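Onix two-finger gripper – the tabletop kit, and what to budget for

I get asked about this one more than anything else I sell, so I've finally sat down and put everything on one page.
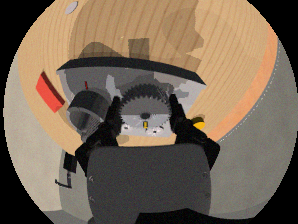 The Onix is the gripper I point people to when they want to pick up mixed small parts off a bench and they don't yet know exactly which parts. Two jointed fingers, narrow tips, one cable. It goes on most small arms with the Dostholm adaptor plate (sold separately, sorry, I did ask them to bundle it and they said no).

Before you look at the price, do the simulation bit first. Please! Every kit comes with a licence for Cakach, where you can set up a round table, throw blocks, cylinders, toothed discs and trays on it and find out whether the fingers fit round your sort of part before anything is bolted down. Anjani Sumampouw runs the trials here and she reckons on 300 simulated picks per part before she'll give a customer a yes or a no. If you haven't got models of your parts, send me the drawings and we'll make some simple ones.

What you get for £2229:

Onix gripper with one pair of narrow fingers
Controller and power supply
Cable, 3 metres
Cakach licence, 11 months from the day you activate it (yes, 11, it's the supplier's rule and I can't change it)
Setup call with me or Fikri Wijaya

What you'll probably need on top:

Dostholm adaptor plate, £253
Spare fingers, price on request as it depends on the tip
A wrist camera, if your arm hasn't got one

People nearly always forget the camera, and then they forget the lighting as well. Shiny discs are a pain. If your parts have a bright finish, put some money aside for a decent diffuse lamp and do a few runs with shadows across the table too, which Cakach will do if you switch them on in the settings. I left them off for my first project and regretted it for weeks.

Thin flat things are the other one to ask me about. The standard tips like something with a bit of height to it, and if your part lies flush on the table I'd want to see it before taking your money. Afolabi make a softer tip that can help – I keep a pair here for loan, so just ask.

Lead time is normally four weeks. Orders placed in November tend to slip into the new year, so if you've got a budget to spend by Christmas, get the purchase order to Sulastri Nair early and she'll hold the price for you.

Schools and colleges: we do a lower rate on two kits or more. Ikhsan Hutapea looks after those and he's very patient with finance departments.

Can I hire one first? Yes, by the month, and we take the first month's hire off the price if you keep it. Postage back is on you if you don't.

Prices are without VAT.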